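Llevo tres semanas peleándome con una mandarina. Bueno, con la mandarina no, con el planificador, que es el que decide por dónde entra la pinza, cuánto cierra y en qué momento se va con la fruta a otra parte. Si alguien me hubiera dicho en la carrera que acabaría discutiendo a las once de la noche sobre la rigidez de un cítrico, me habría matriculado en otra cosa (o no, la verdad es que me lo paso pipa).

El proyecto se llama Gromura y es pequeño: tres personas y un repositorio con demasiadas ramas. La idea es que un programa aprenda a coger fruta a partir de demostraciones hechas a mano, con pinzas que lleva una persona, y que luego eso funcione en un brazo de verdad. Urho Koskela se ocupa de la percepción. Yo, del control. Y entre los dos nos echamos las culpas con mucho cariño.

Nuestra primera versión trataba toda la fruta como esferas. ¡Qué elegante era aquel código! Una esfera, dos puntos de contacto, una línea entre ellos y a correr. Con las naranjas iba de maravilla, pero llegó el kiwi, que es más bien un huevo con pelo, y luego la manzana, con ese hoyo arriba que el estimador de profundidad se empeñaba en interpretar como otra pieza distinta.

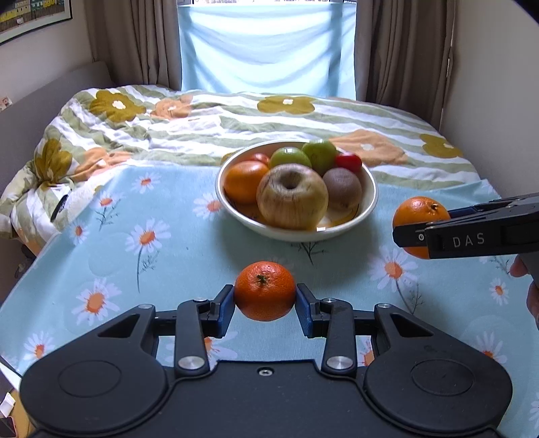 Dos pinzas, dos cítricos y un frutero detrás. 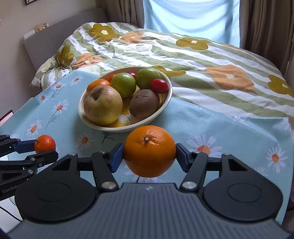
Lo de trabajar con dos pinzas a la vez merece capítulo aparte. Con una sola, el planificador se preocupa de la fruta y de la mesa. Con dos, además, cada una es un obstáculo para la otra, y encima un obstáculo que se mueve. Probamos primero a planificar las dos trayectorias juntas y el ordenador se quedaba pensando como quien elige piso. Ahora usamos Brerero, un módulo nuestro que planifica una, reserva su espacio durante un rato y deja que la otra se busque la vida. Es menos fino, pero responde a tiempo, y yo a estas alturas firmo lo que sea por algo que responda a tiempo.

Los datos son otro cantar. En julio teníamos 1.662 demostraciones guardadas y una alegría enorme, hasta que Urho escribió un filtro para revisar los relojes. En 29 de ellas, las dos pinzas iban desfasadas: la izquierda soltaba en el vídeo antes de que el registro dijera que había abierto. Parecen pocas, pero el modelo se las aprendió con un entusiasmo tremendo y abría los dedos a destiempo. Las quitamos, volvimos a entrenar y el tic desapareció.

Ahora ando con la fuerza de cierre. Quiero que el controlador la ajuste según cede la piel, sin tener que decirle antes qué fruta lleva. Urho opina que es más fácil reconocer la fruta y tirar de una tabla. Yo le contesto que a ver qué tabla distingue un tomate firme de uno pasado, y ahí seguimos, con una rama cada uno y la reunión de fusión aplazada otra vez.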